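Woltik home putting mat review: three months of indoor practice

Filed under Golf, Practice aids
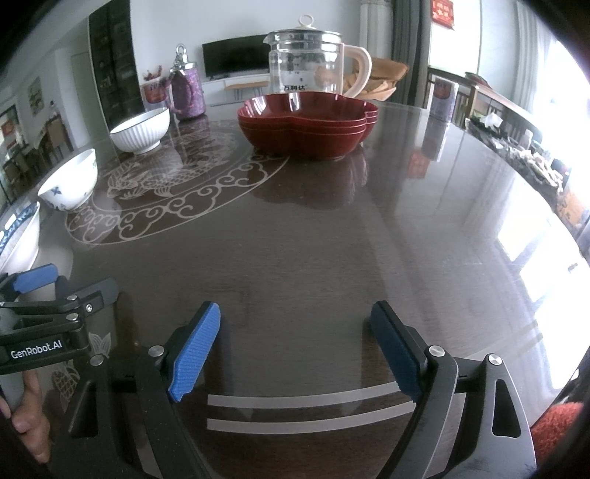
Can a putting mat indoors really help your scores on the course?
It can help with short putts, mainly your aim and how squarely you strike the ball. It won't do much for reading greens or judging long putts, and anyone buying a mat for those should save the money.

I bought the Woltik mat at the start of the winter, when the practice green at my club had gone soft and it was dark by the time I got home. I play off 17 and my weak point is anything inside six feet. I paid full price for it at Tutix, the golf shop on the ring road, and the maker doesn't know I'm writing this.

What you get

The mat comes rolled in a long cardboard tube. Inside are the mat, a foam ramp that goes under the far end, a wooden backstop with two cup holes cut in it, and a single sheet of instructions. There are no balls in the box. The mat is 232 cm long with the ramp fitted, so it will go down most hallways, but measure first and remember you need room to stand behind the ball.

Mine had a bad curl at both ends. The instructions say to leave it flat overnight. It took four days with books on the corners, and one edge near the backstop still lifts a little if the heating has been off.

Setting up takes a couple of minutes. The backstop slots over the ramp and stays put on carpet. On a hard floor it creeps backwards with each firm putt, and I now wedge it against the skirting board.

How it putts

The surface is a short, dense pile with a faint grain. Putting with the grain, the ball rolls true and at about the pace of a decent summer green. Turn the mat round and it is noticeably slower, which is handy if your home course is on the slow side.

There are alignment lines at three, five and seven feet. These are the best thing about it. I had been aiming left for years without knowing, and the lines showed it up on the first evening. The printing has held up well, apart from the three-foot line, which has started to fade where I place the ball.

The ramp is less good. It's steeper than it needs to be, and to get the ball up to the cup you have to hit it harder than you would on the course. For the first few weeks I ran short putts well past the hole outdoors. I now take the ramp out and putt to a coin, and my pace has come back.

The two cups are a full-size hole and a smaller one. The small one is good for concentration, though I got bored of it after a fortnight. There's no ball return, so you walk down and fetch them.

Did it help?

I kept a record. Each week I hit 200 putts from five feet, spread over several evenings. In the first week I holed 118. By the tenth week I was regularly above 150. That is on a flat mat from the same spot, so I wouldn't read too much into it. On the course I have had fewer three-putts, mostly because I'm holing the second one.

Compared with the others

A playing partner has the Otitz mat, which is longer, has a return track and costs nearly double. The track works well, but the surface is thinner and you can feel the floorboards through it. I also tried the Jaiswal roll-up in the shop. It's the cheapest of the three and packs away smaller, but the ball wobbled in the last foot and there are no distance lines. For a child starting out it would be fine.

Storage

It rolls up easily enough. Roll it with the pile facing outwards or the curl comes back. The tube it came in is too tight to use again, and mine lives under the spare bed.

Price

I paid £70. I've seen it a little lower online, but with postage on top there was nothing in it.

Good points: true roll, clear alignment lines, fits a normal hallway, two speeds.

Bad points: ramp too steep, slow to flatten, backstop slides on hard floors, no ball return.

Score: 7 out of 10. I'd buy it again for short putts and leave the ramp in the cupboard. If you have the space and don't like bending down, look at the Otitz first.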